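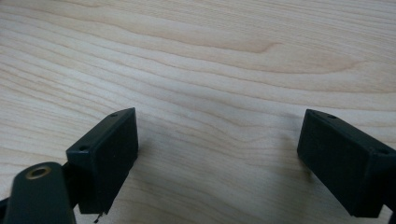

Evening readers should not have to find out about a change in hours from a sheet of paper taped to the door, Luzius Kälin told the Bistbridge Public Library at its open meeting on Wednesday, and any new schedule ought to be settled well before it takes effect. The library has accepted the point. Under the plan presented at the meeting, the reading room on Mkhize Street will stay open later on two evenings a week beginning in April, and the full schedule will be mailed to cardholders before the first late evening.

The change follows a written survey of people who use the building. Almost 200 completed forms were returned, most of them by readers who work during the day or who care for family members until the late afternoon. Their most frequent request was for more time in the evening. Requests for longer weekend hours came next, followed by a large number of comments on heating, parking and the condition of the restrooms.

The library said that the weekend schedule would remain as it is for the present. Staff are already assigned to the children's programs on those days, and moving them would mean canceling sessions that families have come to rely on. The question will be taken up again when the annual budget is prepared.

Late evenings will be reserved for reading, study and the return and checkout of materials. The local history collection will close at its usual time, as its use requires a trained member of staff to be present. Readers who need items from that collection in the evening may ask for them in advance, and copies of catalogued pages will be left at the front desk where the condition of the original allows. Original maps, deeds and letters will not be available outside the regular hours of the collection.

Computer use will continue until shortly before closing. Print jobs must be collected the same evening. The library noted that uncollected pages have been a recurring problem, particularly where they contain tax forms, medical letters or other private papers, and that anything left at the printer after closing will be shredded.

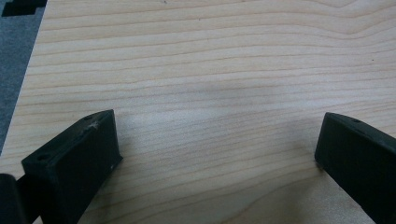
Seating in the reading room was the subject of a longer discussion. Several speakers said that the present arrangement favors readers who arrive early and spread their papers over more space than they need, while those who come after work are left with the chairs along the corridor. The library intends to set aside part of the room for shared study and part for readers who want a seat to themselves. It also asked for more care with the work surfaces. On pale wood with a fine wavy grain, a stray line of ink is easily seen, and readers are asked to place a sheet of paper or a folder under anything they are writing on. Covered drinks will be permitted in the shared area. Food will not be permitted in any part of the room.

Quiet will be expected in the single seats at all times. Low conversation will be allowed in the shared area, and tutors may meet with students there without booking. Groups that expect to talk for a longer period are asked to use the meeting room on the lower level, which can be reserved at the desk or by telephone. A reservation will be held for a short time past its start and then released to the next group on the list.

Speakers also raised the matter of getting home. The Zarkelton bus, which stops at the corner of Mkhize Street, makes its last evening run before the new closing time. The library has written to the bus operator to ask whether that run could be moved back on the evenings in question. No answer had been received by the time of the meeting. Until the matter is settled, readers who depend on the bus are advised to check the posted timetable before setting out, and staff at the desk will announce the last departure in time for them to pack up and return their books.

The side entrance will be locked during late evenings, and all visitors will be asked to use the main doors. The ramp and the automatic door at the main entrance will remain in service until closing. Outdoor lighting along the path to the parking area will be repaired before the new hours begin – a request that appeared on many of the survey forms and that the library described as overdue.

The costs of the longer hours will be met from the existing operating budget for the remainder of the year. Two part-time positions will be extended, and no new positions are planned at present. The library said that it would keep a record of attendance on the late evenings and present the results at an open meeting in the fall. Should attendance be low, the choice of evenings may be reviewed before any decision is made to shorten the hours again.

Book drops will be emptied as before. Items returned through the outdoor drop after closing will be recorded on the following working day, and no overdue charge will be applied for the night in between. Readers who have received a charge in error are asked to bring the notice to the desk or to mail a copy of it with their card number.

The Flamano reading group, which has until now met in the cafe next door for want of an evening room, will move its meetings into the library when the late hours begin. New members may attend without registering. The title for the first meeting will be posted at the desk, and the library has ordered additional copies, including large print and audio editions.

Written comments on the schedule and on the seating plan will be accepted at the front desk through the end of the month. Comments may be left unsigned, although the library can reply only to those that include a name and a mailing address. Copies of the plan are available at the desk and will be sent by mail to residents who are unable to visit the building.

Contact the Library | Copyright Bistbridge Public Library. All rights reserved. | Back to top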